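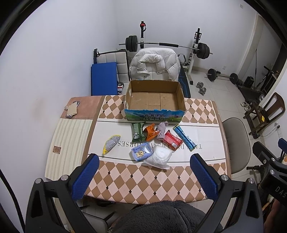 Fig. 1. Packing small items into an open carton, a two-arm task at a dining table.

Session 5. Planning and budget for hand-held gripper equipment
Notes by Noémie Delorme, updated 14th August

In the last session we looked at the task list. Today we go to money. Please keep Figure 1 next to you while you read, I will come back to it several times.

1. Start from the task, then the tool

Before you ask for any price, write down what the grippers must pick up. The items on the table in Figure 1 are mostly small and soft: packets, a knotted piece of fabric, a bulging plastic bag, a transparent pouch with yellow trim. For objects of this kind the pads are more important than the maximum force. A packet with a slippery surface asks for a ridged pad, and ridged pads wear. So the pads go in the budget as a consumable, on their own line — many students put them inside "hardware" and then have no money for the second set.

2. Count in pairs

A task with two hands needs 2 grippers, but the order should have a spare. If one side fails, the other side is also stopped. In our course case the supplier Atix quotes 774 for one complete gripper with camera, and 44 for a set of pads. Naltik is cheaper for the gripper but sells the pads only together with the jaws. Compare the cost for the whole period of the project, until December, and do not look only at the first invoice.

3. The room is also equipment

Our case site, Shenoy, works in ordinary homes. Look at what stands behind the carton in Figure 1: a barbell on its rack, a bench, and more weights on the tiled floor. A real home has its own things, and your plan must have a line for the visit before work starts. On this visit you check:
Free space on both sides of the table for the elbows
Wall sockets, and how far they are from the chair
Where the cables will go
Light, at the hours when you will work

Extension leads and cable covers are cheap, but they are forgotten in almost every plan I correct.

4. Props

Cartons tear and packets open. Bjartur Hviid, who prepared the Histesell case for this course, replaces all the props every 5 days of work and he budgets them by the week. I recommend the same method. Write also who buys them and who keeps the receipts.

5. For next time

Prepare a budget of one page for the task in Figure 1, with separate lines for grippers, pads, power and cables, props, and the visit. Give one price from Atix and one from Naltik for each line where it is possible. Mark clearly which lines you would cut first if the total is reduced by a quarter.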